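Plukby

Two-view object tracking for tabletop manipulation. Plukby takes head and wrist camera streams from a two-arm setup, finds the dishes, and gives each one an ID that survives being looked at from a different angle. That last part took most of the year.

Status: used daily in our own lab at Folasbridge, used by other people at their own risk. The API moved in the last release and will probably move again in January.

What it does

Plukby sits between the camera drivers and whatever planner you run. It reads synchronized images, segments objects on the cloth, masks out the grippers, and publishes a table of objects with a pose, a class, an ID and a confidence. It doesn't plan grasps and doesn't move anything. If your arm moved, that was Lumia (our controller, separate repo, separate bug tracker, please use it).

The classes in the default model are plate, mug and container. There is a fourth class called thing, and you will be seeing a lot of it.

Why dishes are annoying

We picked enamelware because it's cheap and hard to break. It's also shiny. From the wrist, a speckled red plate comes with bright white reflections, and the first segmenter cheerfully reported the big ones as separate small objects. The mugs have the opposite trouble. Their insides are white and their outsides are dark, so depending on the angle the detector gets a dark cup, a white cup, or one of each.

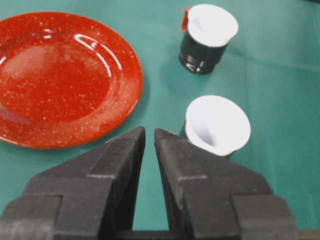

Wrist view, open fingers. Both cups are class mug, whatever the color histogram thinks.

The fix for the reflections is the glare_merge pass, which folds any very bright blob back into the object that surrounds it. It's on by default. Turn it off if you have white objects sitting on red plates, and then write to us about how you handled it.

The fix for the mugs was to stop using overall color for identity. Plukby now fits the rim ellipse first and looks for the handle afterwards. A handle it can't see is stored as unknown, and the ID is carried over from the head view until the wrist view has something better to offer. Earlier versions stored a missing handle as no handle, and we ended up with a mug that had two IDs and, for one memorable afternoon, two planned grasps.

Gripper masking

Our fingers are black or dark gray, which is fine. They also have teal parts, and the tablecloth is teal. The person who chose the tablecloth is the person writing this README. 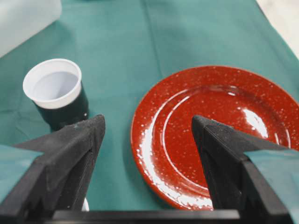
One finger over cloth, one over the plate. The teal at the outer sides is gripper, so mask accordingly.

Color alone will not separate the two. The masker projects a simple mesh of the fingers into the image using the joint state, then grows the result by 12 pixels. If the mesh doesn't match your hardware, you get a dark wedge tracked as a thing that follows your arm everywhere with great loyalty.

A single wrist image also can't tell you whether a fingertip is touching the plate or sitting just over it. Plukby reports overlap_2d and leaves contact_state empty unless the controller supplies it. Several people have asked us to guess. We tried guessing.

The head view

The head camera looks down on the table and sees the whole layout: plate toward the bottom, mugs next to each other above it, frosted container up in the corner. Global IDs are assigned from this view. It's where the handles earn their keep, one orange on the left mug and one black on the right, which is the only reliable difference between two otherwise very similar white circles.

The container runs past the top of the image, so its box is clipped and its center is wrong. Plukby sets truncated to true and widens the pose covariance. Please read that field before planning anything. There are also bits of hardware peeking in along the bottom edge, which we drop with a border rule: any object that touches the lower border and is smaller than min_area is ignored.

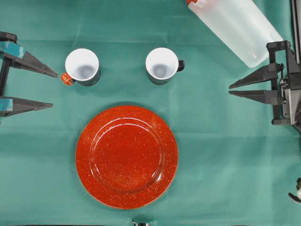 Running it

1. Install into a clean environment. Python 3.11 is what we test on.

pip install -e .

2. Copy config/default.yaml to config/local.yaml and fill in your camera topics. The names head, wrist_left and wrist_right are fixed in more places than we'd like to admit.

3. Calibrate. Our calibration tool is called Rusnák, and the accent does not appear in the command.

rusnak solve --board --all-cameras

4. Start the tracker against a recorded session before you point it at a live one.

plukby track --config config/local.yaml --replay session/

5. Open the viewer and check the IDs in the head view first. With both grippers reaching in from the sides and well clear of the dishes, you should get four objects: one plate, two mugs, one container. A fifth object is usually a finger. Go back to the masking section and bring a coffee.

plukby view --camera head --show ids,handles,masks

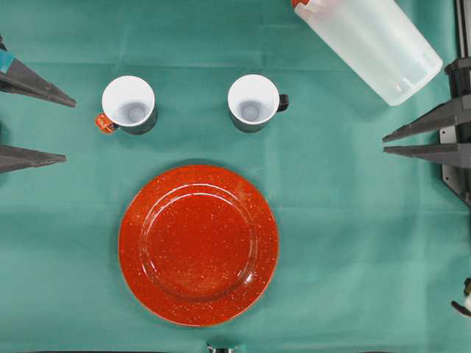 Settings worth knowing

glare_merge: on or off. Default on.

mask_grow_px: default 12. Larger values eat mug rims, smaller ones leave finger crumbs.

sync_window_ms: default 60. Images further apart than this are not matched. Raising it makes the warnings go away and the poses worse.

id_hold_frames: default 90. How long a hidden object keeps its ID before we give up on it.

handle_required: default false. Setting it to true is a good way to lose all your mugs.

cloth_hue: sampled at startup. The soft folds in the cloth vary in shade, so the sampler takes several patches. Hard shadows still upset it.

Known problems

Fold lines across the cloth are sometimes picked up as the edge of the table. Ironing works. So does fold_filter, but it is slow.

The container class was trained mostly on upright containers. Ours is usually lying down, and confidence drops to match. Retraining is on the list.

Two mugs with the same handle color will swap IDs if both are hidden at once. Paint one.

Changelog

0.11, December 9, 2025. Handle state is now unknown, present or absent. The old boolean is gone and scripts that read it will fail loudly, by design. Border rule added. Replay no longer eats the last frame.

0.10. Replay added. It ate the last frame.

Maintainer

Ketsara Jitpraphai. Bug reports should include the config, the calibration file and a short replay – a description of how the robot seemed to feel about the mug is welcome but will not be triaged.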